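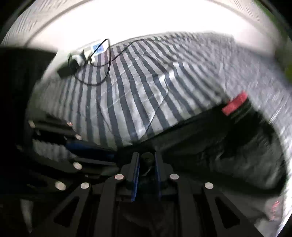 Clondell Stripe Bedding Set
Item 1518
Home > Bedroom > Bedding > Stripes

I've wanted to stock a proper bold stripe for ages and I'm so happy with this one! The Clondell is dark grey against a lighter grey-white, and the stripes are wide. Really wide. If you're after a skinny little ticking stripe you'll want the Quiroga, which is on its own page (and has a blue in it that I know some of you love). The Clondell is for people who want to walk into the bedroom and see the bed first.

The set is a doona cover and matching pillowcases, all cotton, with buttons along the bottom of the cover. I went back and forth on buttons versus a zip and annoyed everyone in the shop about it for most of June. Buttons won. They're flat ones and they're easy to replace if you lose one, and a zip that goes on a doona cover is the end of the doona cover.

About the colour
On my screen the light stripe looks nearly white. On the bed in the afternoon it's a soft grey, and under a warm bulb it goes a bit creamy. The dark stripe stays put whatever you do to it. I've had mine with charcoal sheets, with plain white and with a very loud mustard throw my sister gave me, and the mustard was the best of the lot (sorry, charcoal).

About the creases
You'll get creases. It's cotton, it gets slept in, and I don't iron bedding and I'm not about to start. Straight off the line and onto the bed, give it a good hard shake from the bottom corners and pull the stripes roughly straight with your hands. If you do like it crisp, iron it inside out while it's still damp. The stripes do make it pretty obvious when the cover's on crooked, so line up one of the dark ones with the edge of the mattress first and work across from there.

Washing
Cold or warm, with other darks for the first couple of washes. Do the buttons up or every sock you own will end up inside. Line dry if you can. The dryer's fine on low but take it out before it's bone dry. No bleach, please, it'll do awful things to the dark stripe.

Sizes
Single, double, queen and king. The queen is cut generously because my own doona is one of those puffed-up ones that never fits anything. King single people, I hear you, I've asked! The mill wants an order of 2000 before they'll cut an extra size and my garage isn't that big.

Goes well with: the Relwood bolster
Somebody always asks what to put with stripes and my answer is something completely silly. The Relwood is a long round cushion in green with brown and cream patches all over it, like a cow that's been left out in the paddock too long. It shouldn't work with a grey stripe and I think it looks terrific.

It's also the thing I'd buy for a cubby or any kind of low nook. A square cushion in a small space just ends up in the middle with everyone sitting around it. Push a long one right up against the back wall and you've got something to lean on and the whole floor's still free.

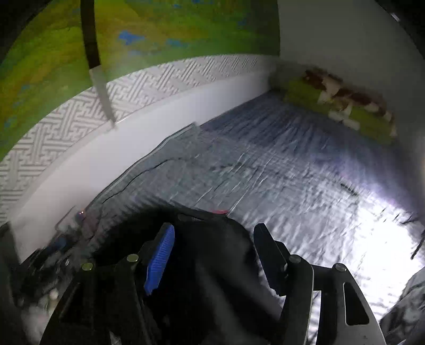
A plain white wall behind a cushion like that does it a lot of favours, by the way. I'm usually the first to tell people to paint something, but the green really sings against white, and then you can go mad higher up. A strip of white embossed wallpaper is lovely for finishing off the top of a low wall. I like the interlocking geometric ones, the key patterns, because the shadows do the work and there's no colour to match. Over that you can have as much green and yellow as you can stand.

And for a floor with a bit of sparkle, a crinkly silver sheet is hard to beat! It's the sort of stuff that looks like an emergency blanket, it throws the light everywhere and kids go bananas for it. It does crease the second you touch it, so don't bother smoothing it out. It's also noisy and a bit slippery under socks, so keep it for somewhere people sit or crawl. I don't sell it but any camping shop will have something similar.

The Relwood cover comes off for washing. Cold wash, on its own the first time, and stand it on its end to dry or you'll get a flat side. The insert is a firm one. I tried a softer fill and it went like a sad sausage within a fortnight.

What people have said
"Bought the queen for our spare room and then swapped it onto our own bed. The spare room has the old florals back. Very happy, though I'd have liked a bit more length in the pillowcases." Domingo Carrasco, Miltbridge

(Fair call on the pillowcases, Domingo. They've got a tuck-in flap at the open end which eats up some of the length. If your pillows are the long kind, send me a message before you order and I'll measure one for you.)

Postage and pick-up
Pick-up is from the shop in Miltbridge, round the back where the roller door is. Give the bell a decent push, it's sticky. Otherwise I post from there and you'll get a tracking email once it's gone. The bolster goes in its own long box, so if you order both they'll sometimes turn up separately.

Returns are fine within 10 days if it's unwashed and still folded. Have a look at it in daylight before you wash it, particularly if you're matching it to something.

Stock
The king is down to the last 2 and I'm not holding them for anyone, including my mum. Single, double and queen are all on the shelf. More kings are due on 15th February, and I'll put a note up here when they've landed. The Relwood only comes in the one size and the one cow.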